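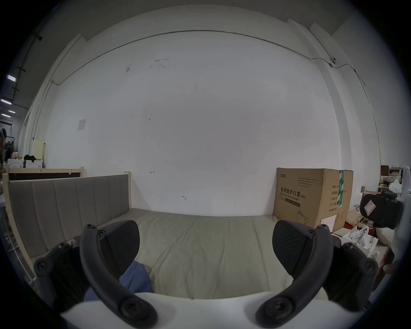

Section 4. Good Practice for Two-Handed Cloth Recording

4.1 Scope

This section covers recording with a pair of Jitero hand-held grippers on soft goods: cloths, towels, pillowcases, and light clothing. It applies to bed and table stations. Rigid objects are covered in Section 5, and charging and storage in Section 2.

Operators must have read Section 3 (Pairing and Calibration) before recording. New operators work with a station lead for their first 3 sessions.

4.2 Before You Start

1. Check that both grippers carry the same pair number. Do not mix pairs, even if they connect.

2. Open and close each set of fingers five times with nothing between them. The movement should be even. If a finger catches, tag the gripper and take another pair.

3. Look at every screw on the fingers. Tighten any that stand proud. Use the hand driver from the kit — never a powered one.

4. Wipe the camera lenses with the dry lens cloth. Do not use the task cloth for this.

5. Lay the task cloth on the bed in the start state given on the task card. "Crumpled" means dropped from knee height and left as it falls. Do not arrange it.

6. Stand where you can reach both ends of the cloth without leaning on the mattress.

Note: Background items may stay where they are during a session. Moving them between takes is allowed only if the task card says so. Anything within arm's reach of the cloth should be left alone once recording has started.

4.3 Ready Position

1. Hold one gripper in each hand with the fingers open.

2. Bring them to either side of the cloth, jaws facing inward.

3. Keep both clear of the cloth and hold still for two seconds.

4. Start the take by voice or foot switch. Do not reach across to press a button with the other gripper.

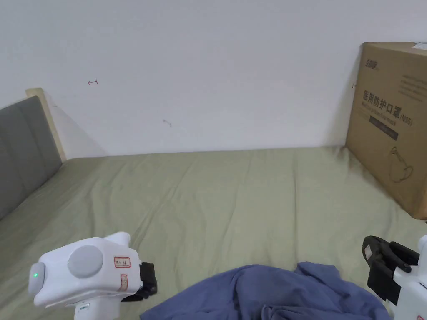

Figure 4-1. Grippers on either side of the cloth, jaws facing each other.

Caution: Keep your fingers behind the housing at all times. The jaws can pinch skin, and a bare hand touching the cloth makes the take invalid.

4.4 Picking Up and Spreading

1. Close one gripper on an edge of the cloth. Take a single layer where you can see one.

2. Lift slightly and find a corner or second edge with the other gripper.

3. Close the second gripper, then draw the two apart slowly. Stop when you feel resistance.

4. If one hand has to go higher than the other, raise it smoothly and keep the lower hand still. 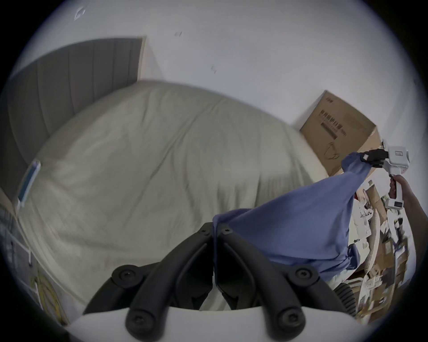
5. Lower the cloth to the bed and open both grippers fully before moving away. Dragging the cloth with half-open jaws is recorded as a grasp and will confuse the labels.

6. Return to the ready position and end the take.

If the cloth slips out of one gripper, carry on and pick it up again. A recovered slip is a valid take. If it falls to the floor, end the take, mark it "dropped," and reset from step 5 of 4.2.

Caution: Do not pull hard enough to bend the fingers. Bent fingers shift the opening measurement, and the pair must then be calibrated again before use.

4.5 Working Limits

Takes should run no longer than 90 seconds. Rest your wrists for five minutes in every half hour, and stop at once if you feel tingling or numbness.

Keep cables and bags off the floor area where you stand. Cables that have to cross a walkway must be taped down or covered.

Finger pads are replaced after 4,000 grasps or when the ribs look worn, whichever comes first. Write the change in the pair log.

4.6 People and Privacy

Anyone who may be seen or heard during a session must be told before it begins. Faces are blurred at upload, but the blur is a backup and does not replace consent. Names, addresses, and screens should be out of view. If something private is recorded by mistake, mark the take "hold" and report it to the data desk the same day.

4.7 Changes to This Section

Revised 28/07/2020 by Larasati Ngui, Skisudport. Slip rule in 4.4 reworded. Rest times in 4.5 added. Form 158 replaces the old paper take sheet.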